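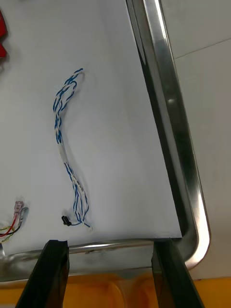
By the Editors, Povach Technical Readers
Wiring and Small Assemblies, second edition
Text revised 27 January 2025

Chapter 14
Loose Wires and What People Claim About Them

Most books on wiring begin with a finished harness, tied and labeled, every conductor running where the drawing says it should. We have never found that a convincing place to start. Wires reach the bench in worse order than that, and a student who has only studied finished work tends to pick up the first bundle and start untwisting it.

Look at the blue-and-white bundle on the white surface. It is twisted into a loop at one end, gathered into a white section partway along, and loose again toward the other end, where there is a small black connector. What is it for? You can probably think of an answer already. Write it down, and then ask what you based it on. Blue-and-white striping turns up in telephone cable, in network cable, in vehicles, and in plenty of equipment whose maker bought whatever was on the shelf. The stripe helps you follow one conductor from end to end. It does not tell you what the conductor carries.

The same caution goes for the second cluster, with its red, yellow-green and black conductors. Yellow-green is used for protective earth under many wiring standards, and it is reasonable to suspect that here. Suspecting is as far as you should go. Older equipment, imported equipment and repaired equipment all break the rule, and repaired equipment breaks it most often. Someone ran out of one color and reached for another.

Terminals deserve a little more trust, though less than they usually get. Two of the conductors end in spade terminals with translucent sleeves, one pinkish red and one grayish silver. Catalogs often tie red sleeves to a range of wire sizes, and trainees are taught the table as if it were law. Before you rely on it, check the table for the terminal you are holding. A sleeve can also hide a poor crimp very well. Color says nothing about how hard the tool was squeezed.

14.1 The Povach sorting exercise

The training shop at Povach kept a record of unlabeled leads brought in from the Mindusport and Ots repair counters. Of 1,734 leads, trainees named the purpose of 829 correctly from appearance alone. That is less than half, and the shop was rather proud of it. We are not so sure. Many of those leads came from the same few models of appliance, so a trainee who had opened one case could recognize its contents again. When a batch arrived from Ornari in December, with different equipment behind it, the guessing got noticeably worse.

We draw a modest lesson from this. Appearance is good for sorting and poor for identifying. Put like with like, keep each bundle apart from its neighbors, and leave the naming until you have a meter and a drawing.

14.2 Before you touch the bundle

A tray with a raised rim is a sensible place to work — small terminals roll, and cut strands travel further than you would expect. A pale surface makes dark insulation easy to see. Neither will make up for careless handling.

Leave twisted conductors twisted until you have noted both ends. The twist may be there to reduce interference, or it may only be the way the wires were stored. Section 14.3 gives a method for telling the two apart, along with 2 cases in which the method fails.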